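Talk notes – Talden library evening, 16 July 2022
"Where to put the desk" – keep it under the half hour this time

Open w/ the letter from Joana Neves. Read only first bit, skip the part on the landlord.

Who works from home in the room. Hands up. Then who likes their desk. Pause.

Survey – 3,151 replies, Vitória did the sorting, thank her. Most people put the desk wherever the bed wasnt. 49 wrote in to say they work on the stairs. Laugh here prob.

Light first. Window to the side. Not behind you, screen turns into a mirror. Rui's flat on Baptista street, moved it once, headaches went. Dont oversell this, one guy.

Chairs – short!! Went on for ever in Troso. Feet flat, done.

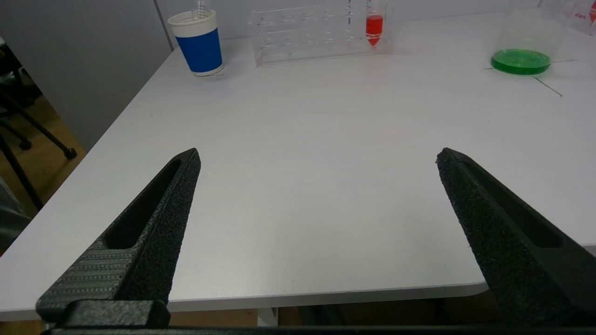
Color next. People ask me about dark desks every single time. Dark wood looks great in the shop, shows every crumb, and your eyes keep jumping from bright screen to dark top. Paler is easier – a smooth white top with a pale gray wall behind it, like on the slide, and nothing fights for attention. Warn them re glare tho, if sun hits it directly.

Cables. Two minutes max. Tie them, label both ends.

Questions, Abílio has the mike. If no one asks, do the story of teh folding table.

Hand back to Apinya by 8.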